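Mon 19 July

Stick bench, morning. Elango Thevar brought the player sheets from Rerkundale and we finally sat down to compare them with our own bend tests. I write it all here so that Kenna does not have to read my loose papers again.

The question is still the same one from February. Girls of the under-16 team say their sticks feel "dead" after half a season, and the coach says it is in their heads. Both can be true. A stick that has lost stiffness should show it on the bend rig, and so far ours show very little.

What I did today:
Stick 3 of the Toriment batch, clamped at the two usual marks, load in the middle, handle side to the left. Load 700 N, held, read, released, read again. Then the same with the stick turned over. I repeated the first reading at the end because last time I forgot, and Elango was right to complain.

The result is within the scatter of the new sticks. I can not see any loss of stiffness. The surface near the heel has small cracks in the lacquer, but when I tap along the shaft the sound is the same until the bow, and there it goes dull for a short piece. I marked this piece with tape. It is on the face side, where they drag the ball for the flick.

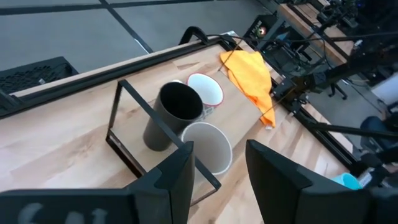
Small rack on the bench, board and black metal frame.

So maybe we measure in the wrong place. The rig bends the whole shaft, and a soft piece near the bow would hardly change the number. Elango said this already in February and I answered that the makers test it the same way. It was not a good answer. The makers want to know if the stick will break, and we want to know how it feels on the hands.

Idea: clamp much lower, so that the bow carries the load, and use a small load. Up to 811 hits were logged for one stick between two checks, mostly push and flick, very few hard hits. If damage comes from hitting, this girl should have the best stick of the team, and she is the one who complains the most. I find this interesting but it is one player.

Problem with the log: the total for the team is written as 3309, and when I add the columns I do not arrive there. Two rows have the same date and the same player. I think someone copied a row. I did not correct it, only put a pencil cross. Please leave the cross until Rerkundale has answered.

Also the balls. At Arboleda they train on water-based turf and at Rerkundale on sand-dressed, so the balls are not worn in the same way, and the sticks also not. We should not put the two clubs in one table. I had done it in the old version – please throw away the old version.

Tonora still has not sent the second set of clamps. I wrote to them again. Without these I can try the low position with the old clamps and rubber strips, but the strips creep under load and the reading moves while you look at it.
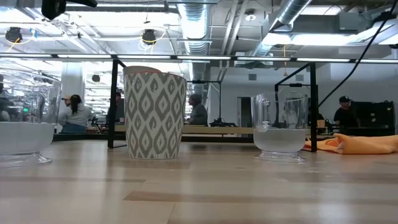
Kenna Yule: I would not wait for the clamps. Do the tap test on all the old sticks first, blind, with the tape marks covered, and let two people note where it goes dull. If you do not agree with each other, then the dull piece is not a result yet. And ask the girls which stick is dead before you tell them anything.

Agreed on the blind test. I know already where the tape is on stick 3, so this one does not count for me, Elango must do it alone. For the question to the players I would like a very short sheet: which stick, dead or not dead, since when. The long sheet from last time came back half empty.

To do
– tap test, all old Toriment sticks, two listeners
– short sheet for the players, send to both coaches
– ask Rerkundale about the double row
– low clamp position with rubber strips, one new stick only, to see how bad the creep is
– separate tables for Arboleda and Rerkundale

The dial gauge sticks a little when it goes back to zero. I cleaned it and it is better, but tap it with a finger before reading.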